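Folier Desk Arm Set-Up Guide
Section 2: Planning and Budgeting Before You Buy

I wrote the rest of this guide for people who already have an arm on the table. This section is for everyone who still has a shopping cart open in another tab. I've helped set up a lot of these small hobby-servo arms by now, and most of the money that gets wasted is gone before a single screw is turned. So grab a notepad and let's work out what you need.
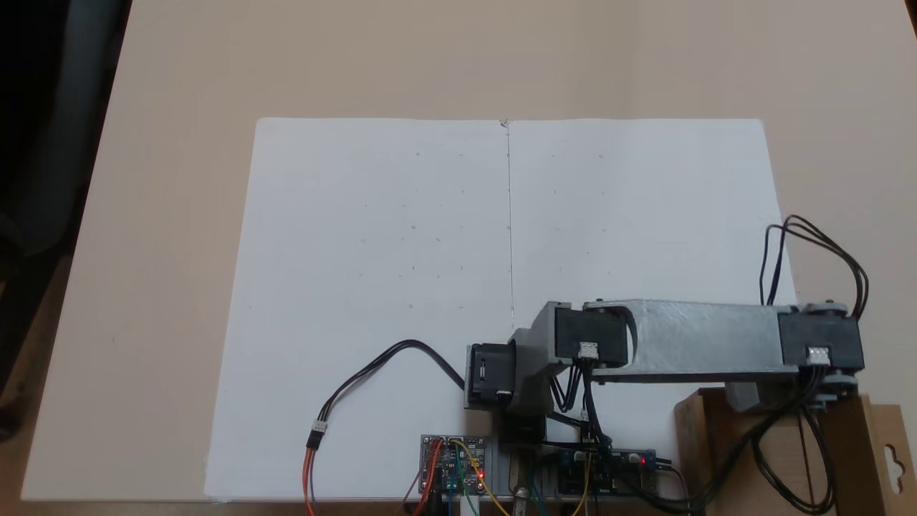
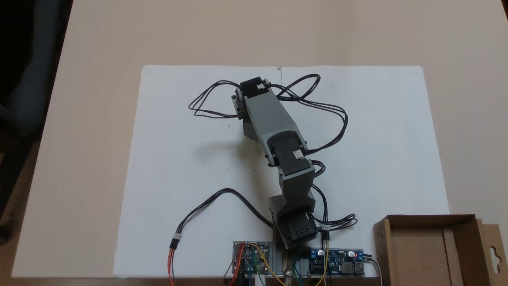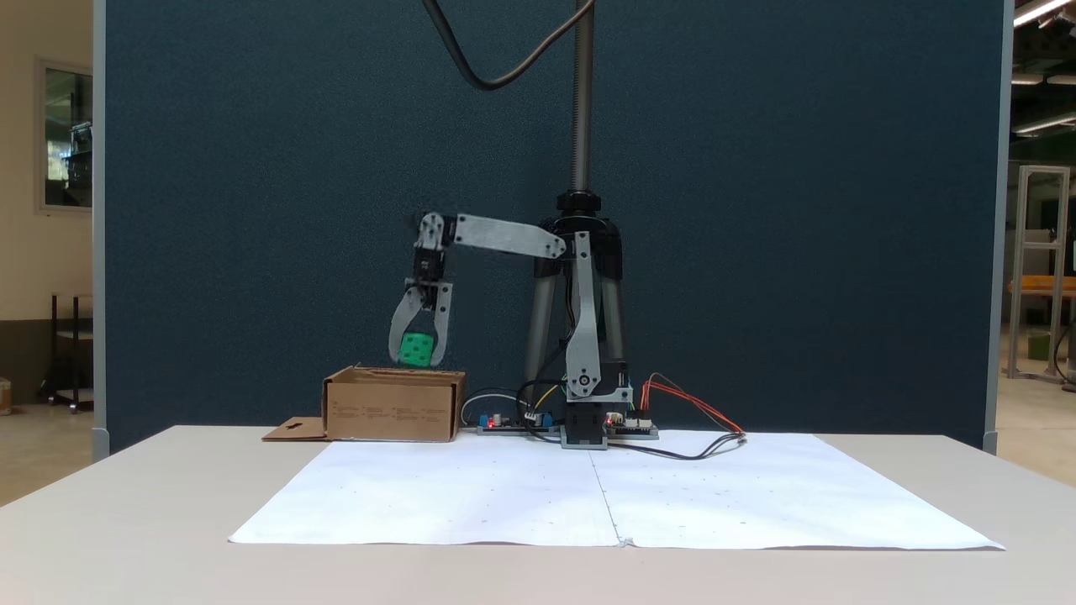
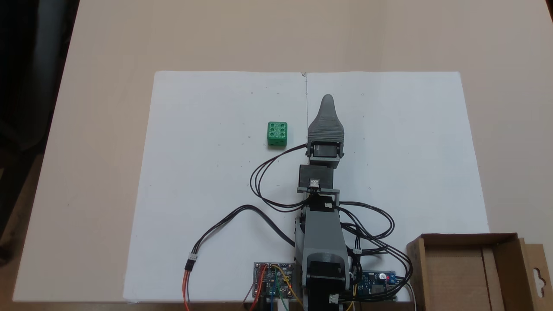 Fig. 2-1. Desk arm with paper work surface, electronics boards and cardboard box.

2.1 Decide what the arm is for

Do this first, please! I know it's tempting to skip ahead to the parts list.

1. Write down one job you want the arm to do. One. "Pick up a small cube and put it in a box" is a perfectly good job, and it's the one I use throughout this guide.

2. Write down the heaviest thing the arm will ever have to lift. If you don't own a kitchen scale, borrow one.

3. Measure how far from the base the arm has to reach, and then measure again with the arm's own height in mind. Dropping something into a box means clearing the rim of the box, and that eats reach faster than you'd think.

4. Decide who's going to use it. A classroom arm gets knocked around and needs spares on the shelf. An arm on your own desk can get by with fewer.

Note: If your job needs both a long reach and a heavy load, stop and price a bigger class of arm. Small hobby servos lose their grip on things quickly as you stretch them out, and no amount of tuning in Section 6 will fix that.

2.2 Measure your table

The arm itself is small. Everything that comes with it is what takes over the table - the boards, the cables, the box you're dropping things into, and your laptop, plus the coffee you swore you'd keep somewhere else.

1. Clear the table completely and measure it.

2. Mark where the base will go. I like it close to the front edge, with the boards on either side of it. Your wires can then run off toward you and stay mostly out of the work area.

3. With a piece of string cut to the full length of the arm, sweep an arc from the base mark. Anything inside the arc can get hit. Move it now.

4. Leave a clear strip outside the arc for cable slack. The servo wires need room to loop, and they'll swing out on both sides when the arm folds and unfolds.

5. Cover the work area with white paper or foam board. Two sheets side by side are fine, and you can buy them at any craft store. Pencil marks show up nicely, so you can mark your pick-up spots and get back to them the next day.

Caution: Don't run the servo wires so short that they go tight at full reach. A tight wire pulls out of its plug, and it always picks the middle of a move to do it. Budget for extension leads. They cost very little and I've never once regretted having too many.

2.3 Build the parts budget

I split every budget into four piles: the arm, the motors, the electronics, and the stuff everyone forgets. Start a page for each.

The arm

You can buy the links and brackets as a printed set or print them yourself. If you already own a printer, printing looks almost free, but do count your failed prints. On my first Molville frame I printed the long upper link 3 times before I got one I trusted. If you don't own a printer, buy the set. Please don't buy a printer to save money on one arm (I have watched people do this!).

The motors

This is where I'd spend the money. Count one servo for every joint, then add the one for the gripper, then add 2 spares. The spares should be the same model as the ones at the base and the shoulder, as those do the hard work and they're the ones that wear out.

Check three things on the servo listing before you click:

1. That the horn and screws are included. Some sellers ship them separately, and you'll be waiting on a bag of tiny screws.

2. That the plug matches your controller board.

3. That the torque figure is given at the voltage you plan to use. Listings love to quote the highest voltage.

The electronics

You need a controller board, a way to feed power to the servos, and jumper wires to tie everything together. I use the Erkum starter bundle because it puts all of that in one order, but buying the pieces one at a time works too.

Caution: Don't plan on powering the servos from your computer's USB port. Several servos moving together can draw far more than the port is meant to give. Put a proper supply in the budget from the start, with some room to spare, and check that its voltage is right for both the servos and the board it plugs into.

Note: Buy jumper wires in mixed colors. Pick a color for power, a color for ground and a color for signal, write that down inside the lid of your parts box, and stick with it. It'll save you an evening somewhere down the road.

The stuff everyone forgets

- A clamp or bolts to hold the base down. An arm that isn't fixed to the table will walk.
- Servo extension leads.
- Cable ties or soft wrap.
- A small screwdriver set that fits servo horn screws.
- Things to pick up. Lightweight cubes are great because you can tell at a glance if they've turned in the gripper.
- Something to put them in. An ordinary cardboard box is fine, so that line on the budget can be zero.
- A small tripod or stand, if you want to record your runs.

My own forgotten pile came to $49 on the last build, and that was with the box for free. I now write that number in before I price anything else.

2.4 Pick a gripper

You'll be choosing between flat fingers and curved ones. Flat fingers are easy to line up on a cube. Curved ones are kinder to round or odd shapes but take a bit more fiddling to get a cube to sit square between them.

1. Measure the widest object on your list.

2. Check the maximum opening of the gripper and make sure it's comfortably wider than that. You want a gap on each side, as your arm won't land in exactly the same place every time.

3. Check the weight of the gripper together with its servo. All of that hangs off the far end of the arm, and it comes straight out of the weight you can lift.

4. If you can, buy a spare set of fingers along with the gripper. Fingers get bumped into the table a lot in the first week. Mine did, anyway.

Note: The Honorato gripper kit has its own screw pattern. If you're mixing it with a Molville frame you'll need the adapter bracket, which is sold separately and is easy to miss on the order page.

2.5 Budget your time

Money's only half of it. Block off your hours too, or the parts will sit in a drawer until June.

1. Give yourself one evening to unpack and check everything against the order. Plug each servo in by itself and see that it turns before you build it into the arm. Swapping a dead one out later means taking half the arm apart.

2. Plan on around 35 minutes per joint for your first build. You'll get faster.

3. Set aside a separate evening for wiring. I don't like wiring tired, and I don't think you should either.

4. Leave a whole weekend for calibration and first pick-ups (Sections 5 and 6). I usually go from Saturday morning until I get bored.

Caution: Keep hands, hair and sleeves out of the arc you marked in 2.2 whenever the supply is on. These are little motors, but a servo can jump to a new position the moment it gets power, and a pinched finger still hurts. Put a switch on your supply where you can reach it without leaning over the arm, and include the switch in the budget.

2.6 Buy now or buy later

If the total makes you wince, split the order. I'd buy these first:

- The frame, all the joint servos and the gripper
- The controller board, the supply and the jumper wires
- The base clamp or bolts

And I'd let these wait until the arm has done its first job:

- Nicer cable wrap
- The tripod or stand
- A second set of work objects
- Any upgrade to the controller board

Don't put the spare servos in the second list. I know they look like an easy thing to cut, and I cut them once to make a total look better. Then the shoulder servo quit on a Monday with the replacement still in a warehouse, and the whole arm sat there waiting for one part.

2.7 Checklist before you order

1. One job, written down.
2. Heaviest object weighed.
3. Reach measured, including the height of the box.
4. Table measured and the arc marked with string.
5. Servo count done, with spares added.
6. Plug types matched between servos, leads and board.
7. Supply chosen for the servos you have, with room to spare.
8. Gripper opening checked against your widest object, and its screw pattern checked against the frame.
9. Forgotten pile priced.
10. Build evenings on the calendar.

Keep the page with your servo count and supply details. You'll need both numbers for the wiring table at the start of Section 3.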